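To: Sandside Stores List
From: Petronella Kekana
Subject: Re: Small container intake - bin assignment

Dear colleagues,

Thank you to those who replied regarding the October intake. Riaan Zwane wrote:

> The Lollcombe delivery came to 141 small containers. Could
> the stores office please confirm whether these go into the
> gray drawers or into shallow bins, and whether the Motaung
> labels are still to be used? We would like to begin before
> 3 p.m.

Shallow bins are to be used for all containers of this size. The gray drawers remain reserved for Lamska stock. Motaung labels stay in force until the present roll of 1000 is finished.

Staff are asked to complete one bin before starting the next, and to enter the bin number in the register at the time of filling.
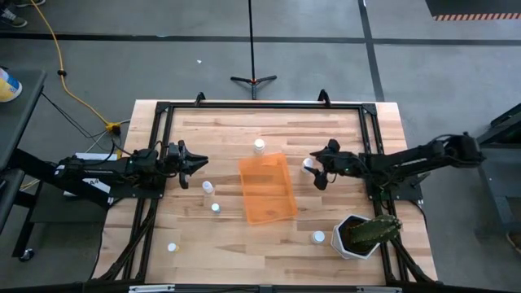 Bin assignment for small containers follows the color list issued with the last stores notice. The translucent orange bin is for the short white-topped type, and any still standing on the table around it should be placed inside before the bin is entered in the register. Questions on the color list may be sent to me directly - please do not reply to the whole list.

Petronella Kekana
Stores Office, Sandside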